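Sorting and Storing Shared Household Supplies
Speaker notes, Vaher Residence Services, staff training session, December

Opening (2 minutes)

Welcome the group and confirm that everyone has the printed handout. State the purpose of the session: to agree on one method for sorting the small items kept in the shared rooms at Rastby and Plirnar. The two houses hold 56 storage bins between them, and the present labels do not match from one house to the other.

Explain that the method has one rule to learn first. Items of the same kind are brought together before any decision is made about where they will be stored. 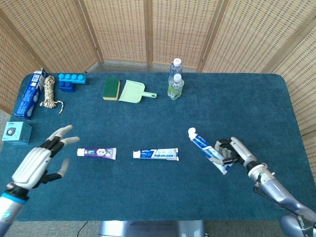

Mixed surfaces are the usual starting point in a shared house. Staff should expect cleaning supplies, toys, and personal care items to arrive together, and should resist putting things away one at a time. Point out the sponge and the dustpan lying side by side at the back of the table, and ask which bin they would go to under the Vollolar labels. Then ask the same about the rope. Allow the room to disagree, as the label list has no clear place for it.

Group exercise (15 minutes)

Divide the room into pairs. Each pair receives a tray and the label list and sets out the contents by kind. Remind participants that toothpaste belongs with personal care and is never stored with cleaning products, even when shelf space is short. Tubes should be laid flat with the caps facing the same way, so that the next person on duty can check them quickly.

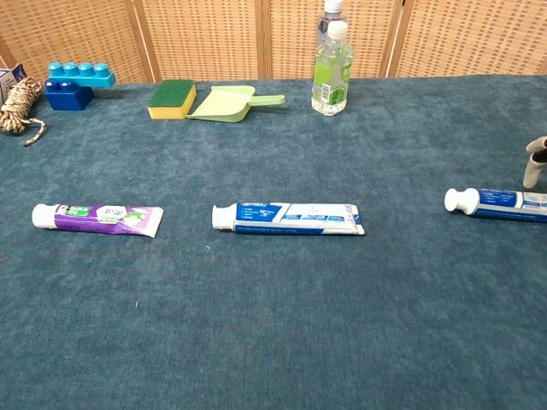

Slide 2. Toothpaste tubes laid in a line, caps to the left.

Take questions on the tubes before moving on. If asked about opened tubes, refer to section 2 of the handout: they are returned to the resident and do not go into shared storage.

Collect the trays and label lists at the end of the exercise. Changes to the list should be sent to the Plirnar office in writing.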